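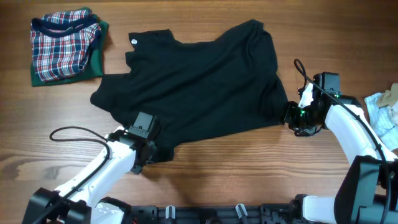
Black T-shirt on the wood tabletop, small round logo.

December 31, 2025. Border crossing records, Stosbridge sector

Reran the merge of the reception register against the Verbeke transit list. Register holds 3,464 entries for the sector. Matching on name plus birth year leaves 556 with no partner. Most of the sample I opened are spelling problems: three transliterations of one surname, day and month swapped, given name in the family field. Left threshold unchanged.

Endutix export still drops the route column when the file goes over 500 rows. Workaround: split by crossing point, export each, rejoin on case ID. Check row totals after rejoining. 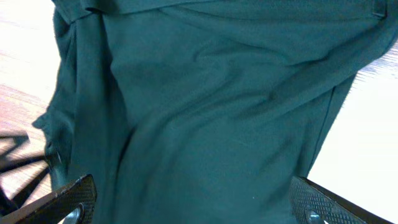

Data handling

Minors' records moved to the restricted folder. Fields kept for analysis: age band, country of departure, first crossing, last crossing. Names stay in the key file only.

Routes coded as "unknown" should not be folded into "land, other." The February tables did this and the overland share came out too high. Old coding sheet removed from the shared drive.

Brelel changed its form again. Question on intended destination now allows 2 answers, so the old single-answer series stops there. Mark the break in the chart.

To do: hand check the unmatched entries, starting with the rail crossings. Ask Brelel for the previous form as a blank. Rerun merge with the swapped-date rule on.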